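From: Imke Janssen
To: Skererwood Gardeners list
Subject: Re: [skererwood] Overwintering pots indoors, and the November swap

Thérèse Caron wrote:

> Three questions before the swap. First, my scented geraniums are still
> on the back steps and the forecast for Valleck has frost in it. Do I cut
> them back before I bring them in or after? Last year I cut them hard and
> lost 2 of them by January.
>
> Second, does anyone still use the Garrido potting mix? The last bag I
> bought was full of bark and it would not take water at all.
>
> Third, is the swap going ahead, and how many plants can each of us bring?
> I have a lot of spider plant babies.
>
> Thérèse

Thérèse, and everyone,

Yes, the swap is on. Details are at the bottom. I'll take the questions in order.

On the geraniums: bring them in first and leave them alone for a couple of weeks. They drop leaves when they move from outdoor light to indoor light, and if you cut at the same time they have very little left to work with. After two weeks take off anything yellow or leggy, down to a healthy joint, and stop there. The hard cut can wait until the days get longer. Mine go in the unheated back bedroom at the east window and get water when the top inch of soil is dry. Last winter I had eight in there and all of them came through, though one looked poor until April.

Check under the leaves for whitefly before they come through the door. I rinse mine with the hose and let them stand in the garage overnight.

For houseplants that spent the summer out, what matters most is where they end up. A bushy green plant in a white pot looks fine on a table in the middle of a room, and it may be fine there for a month, but most rooms in this town don't get enough winter light more than a few feet from the window. If it starts leaning, move it closer.
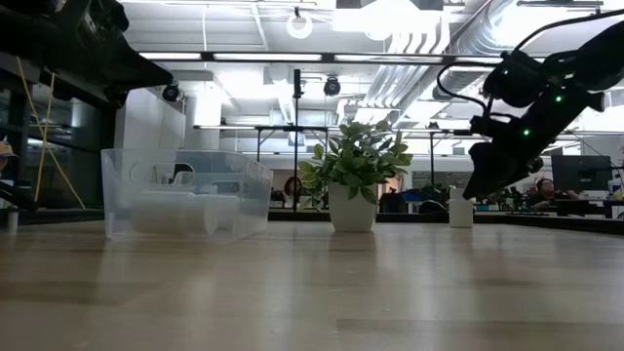
POTTING MIX

I stopped using the Garrido mix two years ago for the same reason. If you already have a bag, put it through a half-inch screen and wet it the day before you need it, with warm water. Stir it, leave it, stir it again. Once it has been soaked properly it holds water well enough. What stays on the screen can go on a path.

The Gotance mix is finer and costs more. I cut it with perlite, one part to four, for anything that sits indoors over winter. Without the perlite it stays wet too long at the bottom of a deep pot. I don't add fertilizer until March.

Someone asked me off list about reusing old soil. I do it for geraniums and spider plants if the plant before it was healthy. I don't do it for anything that had fungus gnats.

WHERE TO DO THE WORK

If you repot indoors, pick a table you can walk all the way around and wipe down afterward. Wood is all right if it has a finish on it. Grit is what scratches it, so brush first and wipe second. I put down an old shower curtain and fold the edges in when I'm done.
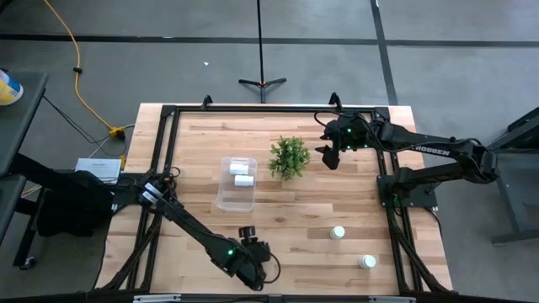

Water the new pots in the sink or tub and let them drain for an hour before they go back on a saucer. Most of the winter losses I hear about on this list are from saucers left full. Tip them out. If the pot is too heavy to lift, use a turkey baster.

THE SWAP

Same hall as in spring, doors at 9 a.m., and we need to be out by noon. Please bring no more than 8 plants each. Thérèse, that includes the spider plants, but you can put several babies in one pot and call it one.

Label everything with the name and whether it wants sun. Last time we had nearly 100 pots and a good many went home with people who had no idea what they were.

We have $820 in the account after the seed order. Hall rental comes out of that, so there is no charge at the door. I would like to spend part of the rest on a second set of grow lights for the lending shelf. If you have an opinion, send it to the list.

I still need two people to help set up at 8:30.

Imke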